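Je répare des livres de poche depuis l'hiver dernier, des vieux, dos collé, ceux qui perdent leurs pages dès qu'on les ouvre à plat. On me demande souvent comment je fais, donc je mets tout dans un fil.

Je ne suis pas relieur. J'ai suivi quatre séances à l'atelier Okar avec Osvaldo Cattaneo, le reste vient de mes ratés. Si un professionnel passe par là, qu'il corrige.

Premier point : tout ne se répare pas. Un papier qui casse quand on plie un coin de page, je laisse tomber. On peut recoller le dos, les feuilles lâcheront quand même au milieu. Je le garde dans une pochette et je cherche un autre exemplaire.

Deuxième point, la colle. De la vinylique blanche, souple une fois sèche. La colle néoprène jaunit, la colle chaude casse au bout de quelques lectures. Le bâton, c'est pour les enveloppes.

Les livres d'avant les années 60 ont souvent des cahiers cousus. Là, ne grattez pas le dos au cutter, vous allez couper les fils. Regardez la tranche du haut : si vous voyez des petits arrondis côte à côte, ce sont des cahiers. C'est un autre travail, j'en parlerai une autre fois.

Pour un dos collé : je détache la couverture en l'ouvrant doucement, je retire la vieille colle avec un plioir, puis je tasse le bloc sur deux côtés, la tête et le dos. C'est l'étape que tout le monde bâcle. Si une seule page est en retrait, elle ne prendra pas la colle et elle tombera à la première lecture.
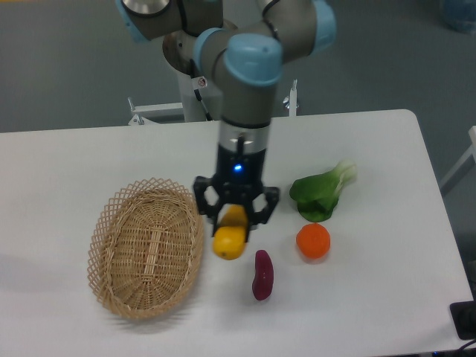 Tasser un bloc de pages demande surtout de la place et une surface qui ne marque pas. J'ai commencé sur la table de la cuisine, en bois rainuré, et les rainures s'imprimaient au dos des couvertures. Un plateau uni, blanc cassé et mat comme celui de la photo, me va beaucoup mieux : on voit la moindre poussière avant de poser le livre. L'angle arrondi compte aussi quand on fait glisser une grande feuille de papier vers soi, elle accroche moins.

Ensuite la presse. Pas besoin d'en acheter une. Deux planchettes et quatre serre-joints suffisent. Je laisse dépasser le dos de quelques millimètres et je serre sans forcer. Trop serré, la colle n'entre pas entre les pages.

Une première couche fine, au pinceau, du milieu vers les bords. On attend une demi-heure. Une deuxième, puis une bande de mousseline coupée un peu plus court que le dos. Une troisième par-dessus. Laissez sécher une nuit complète. J'ai perdu un roman de 6 cm d'épaisseur pour l'avoir ouvert avant d'aller me coucher.

La couverture se remet le lendemain, avec un filet de colle sur le dos seulement. Papier sulfurisé à l'intérieur, un poids dessus, encore une nuit.

Côté budget : le pinceau, le plioir et le pot de colle m'ont coûté environ 14 euros en tout. La mousseline vient d'un vieux torchon.

Quelqu'un m'a demandé en message si ça vaut le coup pour un livre qu'on trouve à 1 euro en brocante. Pour l'argent, non. Je le fais pour les éditions épuisées et pour ceux où il y a des notes au crayon dans les marges. Le dernier, c'était un guide de la vallée d'Estau annoté par ma grand-tante, avec les horaires des cars.

Pour les taches d'humidité, je n'ai pas de solution. J'ai essayé la gomme en poudre, ça enlève la saleté de surface et rien d'autre. Si vous avez mieux, je suis preneur.

En mars je m'attaque aux cahiers cousus. J'ouvrirai un autre fil, et je mettrai le lien en réponse à celui-ci.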